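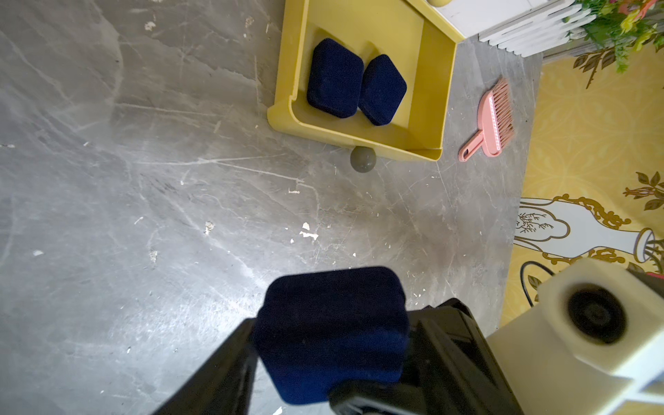

Stodadard Shallow Storage Tray, Mustard Yellow

Product code 2334. Supplied singly or in cartons of 60.

The Stodadard shallow tray is intended for the storage and carrying of light household articles, including small cushions, folded cloths, craft materials and toys. It is made of plastic in a mustard-yellow finish and has raised, rounded walls on all sides. The low height of the walls allows the contents to be seen and lifted out without tipping the tray.

The tray may be used on the floor, on a table or on open shelving. Soft articles such as velvet-covered cushions should be laid flat, side by side, so that the pile is not crushed. Balls and other items that roll are better kept in the deep version (product code 393), which is sold separately.

Colour
Mustard yellow. Other colours are made to order for quantities of 600 and above. Orders for delivery in December should reach the sales office before the end of the previous month.

Cleaning and care
Loose dust and crumbs may be removed with a soft brush. For marks, wipe with a damp cloth and a little washing-up liquid, then dry before refilling. Do not use scouring powder or wire wool. The tray is not suitable for the dishwasher, the oven or the microwave, and should be kept away from heaters and open flames.

On stone or patterned hard floors, check that the underside is free from grit before the tray is moved – trapped particles may scratch both surfaces.

Limits of use
The tray is not designed for food, for liquids or for use as a step. It should not be stacked when filled.

What is supplied
One tray. Cushions, brushes, balls and decorative items are not included.

Ordering and returns
Orders are handled by Vornex on behalf of Stodadard. Unused trays may be returned in their original packing, together with the delivery note. Trade customers should address enquiries to Dinesh Thambiah, Sales Office, and questions on care or materials to Aparecida Paiva, Product Information.

Page last revised 2026-04-17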